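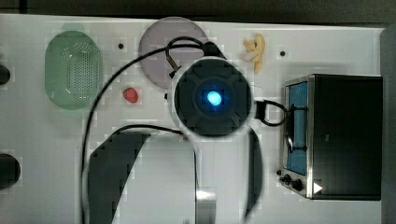 Overhead view, kitchen task set: colander, plate, toy-like fruit and toaster oven on the white table.

Gulness Tabletop Recording Station

The Gulness station is a single-arm setup for recording teleoperated examples to train manipulation policies. It is supplied by Jiltberg as a complete bench or as an upgrade to an existing arm.

Each recording stores joint positions, gripper opening, operator commands and all camera streams on one clock. Recordings are cut into episodes by foot pedal. An episode can be marked as kept, failed or discarded before the next one starts, and failed episodes stay on disk unless the operator removes them.

Ident, the labeling software, is included. It attaches a written instruction to each episode and exports the set with a fixed split for training and testing.

Specifications
Task templates included: 11
Maximum episode length: 600 seconds
Episodes per storage module: 2000
Part number, spare pedal: 257

Leave slack in the wrist cable before homing the arm. The Khumalo leader arm is sold separately.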